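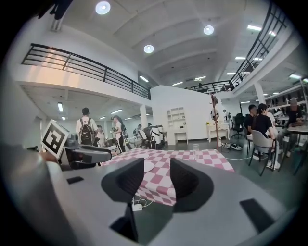

One reader asked whether any of this works if all you have is a wobbly folding table and a Saturday's worth of patience, and whether a tablecloth ruins everything. Yes to the first, and no to the second, as long as you pin the cloth down!

So this page is the table-setting tips, the ones that came out of our hand-held gripper work at Sturndale. The method is simple to state. A person holds the gripper, does an ordinary kitchen chore with it, and the recordings teach an arm to do the same chore later. We collected 398 demonstrations of setting and clearing a place, and then let the arm try it 84 times on tables it had never met. It finished 75 of them. I was grinning for a week.

What surprised me is how much of the improvement came from plain housekeeping. Most of these tips will help you if you're teaching a machine, and a fair number will help if you're teaching a ten-year-old.

Tablecloths

Iron it, or at least shake it out and smooth it from the middle toward the edges. A ridge under a plate makes the plate rock, and a rocking plate is much harder to pick up than you'd think. Clips at the corners are good. Tape under the hem is better if the table is small. We tried a damp cloth underneath as a grip layer and it left a mark on the wood, so don't do that one. Thin rubber shelf liner does the same job and peels right off.

Checks are great, by the way. I expected a busy pattern to confuse the learned policy and it did fine, better than on plain white, where white plates tended to disappear on it. If you only own white plates, buy a colored cloth before you buy anything else.

Plates

Pick up by the rim, with one finger over and one finger under. To get the under finger in, slide the plate until the rim hangs over the table edge by the width of your thumb. We recorded this slide as part of the chore from January on and the dropped plates nearly stopped. Flat-bottomed plates with no foot ring are the worst. Put those away until everything else is working.

Go slow on the last inch. Set the far side down first and let the near side follow. If you hear a clack, that was too fast, and the arm will learn your clack very faithfully.

Glasses

Clear glasses are the hard ones. Our arm missed them more than anything else on the table, and nine tries out of the whole batch went wrong (all nine had a glass in them somewhere). Things that helped:

Wipe the glass dry and free of fingerprints before each run, same as you would for guests.
Grip low, a third of the way up. High grips tip.
Keep glasses to the right of the plate and leave a hand's width between the two.
Never nest them. They stick, and you will spend your evening with warm water and dish soap getting them apart.

A reader at Brellell swears by a strip of painter's tape around the glass while you're practicing. We tested it and it helped a lot on the first day, then hurt once the tape came off, so I'd skip it unless you plan to mix taped and bare glasses from the start.

Finger pads

Clean them! A drop of cooking oil on a pad is enough to spoil a whole afternoon. Rubbing alcohol on a lint-free cloth, let it dry, then press a piece of packing tape on and pull it off to lift the last crumbs. Replace pads when the edge goes shiny. Ours last 1,000 grasps, which goes by faster than it sounds.

Working with two grippers

Decide beforehand which hand holds and which hand moves, and stick with it for the whole chore. I switched hands halfway through a lot of early recordings without noticing, and the arms learned to hesitate right there. When we threw those out and recorded fresh ones, the pause went away.

Keep your elbows in. Keep the marker blocks clean and don't let a sleeve drop over them. Roll sleeves up past the elbow and take off bracelets.

How many tries do you need?

Fewer careful ones beat a pile of sloppy ones. The Kassab kitchen and the Volgate kitchen gave us very different tables, and a short stack of recordings from each did more good than doubling up on either. Move the table, change the cloth, swap the plates, turn on a different lamp. If you've done ten in a row without changing anything, get up and change something.

Still to come: forks. Forks are awful. I have a trick with a folded napkin that I want to try a few more times before I write it up.

Last updated 19 June 2019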